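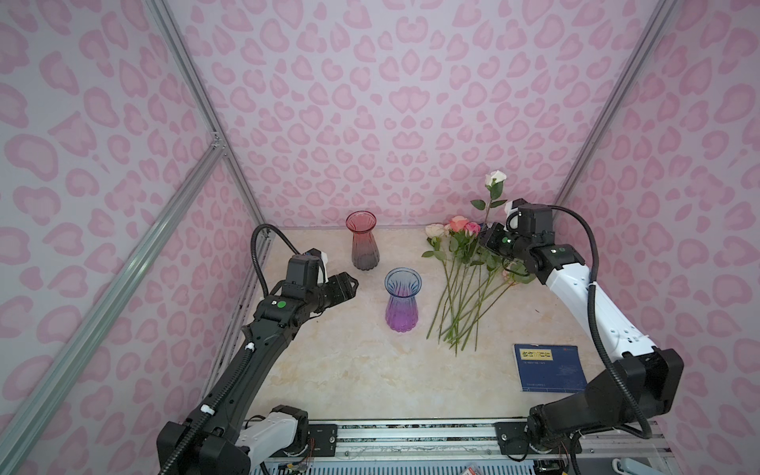
Faux Roses in Glass Vases: How I Get Mine to Look Like Something

Home | Kitchen | Cleaning | Flowers & Decor | Workshop | Ask Me

I gave up on fresh roses in the front room a few years back. The window gets hot sun from lunch on, and a bunch that cost me good money would be hanging its head in two days. So now I do artificial ones, and I've gotten fussy about it! People write in asking how I arrange them, so these are my notes, in no special order except that washing comes first.

Wash the vase before anything else

Ribbed glass is lovely and it is also a dust trap. A cloth slides right over the grooves and leaves a gray line in every one. I use an old soft toothbrush with a drop of dish soap and go up and down with the ribs, then rinse in lukewarm water (never hot, if the glass is tinted, as I had a cheap one lose its color in patches that way). Stand it upside down on a folded towel until it's bone dry inside. Fake stems have wire in them and the wire will rust if you drop them into a wet vase.

Pick your colors with the glass in mind

I love the shaded vases, the kind that go from one color at the rim to another at the bottom. A pinkish red one that fades down into smoky purple wants the warm roses: peach, coral, salmon. The pale blue going into violet is the one I'd save for white, or a really hot pink if you're feeling brave. You can mix everything in together, but I find it starts to look like the bargain bin.

With two vases the same shape, don't line them up like soldiers. Put one a bit behind the other and off to the side. Takes two seconds and looks so much better.

Lay everything out flat first

This is the step folks skip. Put the whole bundle down on the table with the stems all running the same way, and look at what you've got before a single one goes in. On a pale top, cream or marble-look, it's easy to see which colors get along. Pull out your tallest stem and hold it up next to the vase. If the bloom sits much more than one vase-height above the rim, it's going to look like a flagpole and probably tip over too.

Bend, don't cut (at least not yet)

I ruined my first set by snipping. Fold the bottom of the stem up on itself instead, and you can always let it back down if you move it to a bigger vase. If you really do have to cut, use wire cutters and leave your good kitchen scissors in the drawer. I have a little pair of Coler cutters that live in the junk drawer and they've done every job I've asked of them.

Then fluff. Real roses don't all face front, so give each stem a soft curve, and turn the leaves so a few come over the rim. Buds go low and toward the outside.

How many stems?

I like 5 in a narrow vase with a flared top. The flare lets them fall open by themselves. Three is fine if the blooms are big. Any fuller than seven and they jam together at the neck, and you'll be pulling leaves off trying to get them out again.

If they won't stay where you put them, crisscross the stems at the bottom, or drop in a small handful of clear glass pebbles. The pebbles help with tipping as well.

Keeping the dust off

Hair dryer on the cool setting, once a week or whenever I remember. For a proper clean, put the blooms in a paper bag with half a cup of salt, hold the neck shut around the stems and shake it for a minute. You should see the color of that salt afterward! Do it outdoors. Arsalan Kakakhel wrote in to say cornmeal works too and doesn't scratch the petals, and I've been meaning to try it.

Out of the box, mine always have creases in the petals. A bit of steam from the kettle, held well back, and then smooth them with your fingers. Test one petal first, some of the cheap ones go limp.

Next time I'll do the wreath storage boxes, I've had a lot of you asking since February.

294 shares | 41 comments

Contact | About these tips | Copyright, all rights reserved | Back to top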